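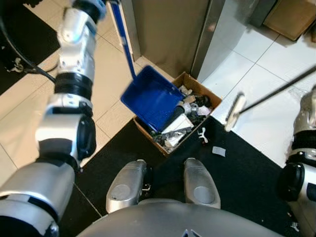

Clavari is a family of graphics processors designed by Corkine for desktop computers and small workstations. It replaced the company's Tannous family and was sold in three versions, known as the Clavari 3, Clavari 5 and Clavari 5L. Finished cards were built by Clekedeo and by a handful of smaller board makers.

Background

Corkine's earlier Tannous chips had been designed mainly for office machines and were slow in games that made heavy use of shading. They also shared a single memory controller between the display output and the rest of the chip, so running two large monitors took a noticeable share of the memory bandwidth. Work on a replacement began while the last Tannous cards were still on sale, and the two families overlapped in shops for several months.

Design

The processor is divided into blocks, each with its own scheduler, register file and texture units. The Clavari 5 has all of its blocks switched on. The Clavari 3 uses the same piece of silicon with a quarter of the blocks disabled, which allowed Corkine to sell chips with small manufacturing faults. The 5L is a full chip run at lower voltage, intended for cases with poor airflow.

The display controller has its own path to memory. Video decoding is handled by a separate unit carried over from Tannous with few changes, and early reviews criticised it for lacking support for newer formats.

Clock speeds

The base clock of the Clavari 3 is 1023 MHz. The Clavari 5 runs at 1173 MHz, rising to 1407 MHz under boost when temperature and power allow. The 5L has the same base clock as the Clavari 3 and no boost mode. Board makers were permitted to raise the boost clock on their own models, though the power limit was fixed in the firmware.

Cards

Clekedeo's reference card is a two-slot design with a single fan and a metal backplate. It takes one eight-pin power connector, placed at the end of the card instead of along the top edge, and this made it awkward to fit in some shorter cases. A later revision moved the connector and replaced the fan with a pair of smaller ones. The 5L was also offered with a passive heatsink. Clekedeo advised buyers to use this model only in cases with at least one rear fan.

Drivers

The first public driver was released on 09/06/2019. It supported Windows only and had a fault that left the fan at full speed after the computer woke from sleep. This was corrected in the second release. A Linux driver followed in October, at first without support for changing clock speeds. Clavari and Tannous cards cannot be used in the same computer, as their drivers install conflicting versions of the same library.

Reception

Reviewers generally found the Clavari 5 quick for its price at ordinary screen resolutions and less convincing at higher ones, where its narrow memory bus held it back. Noise from the first single-fan card was a common complaint. The 5L was received more warmly, particularly by people building living room computers, and stayed on sale after the other two versions had been withdrawn.

See also

Tannous (graphics processor)
Memory bandwidth
Passive cooling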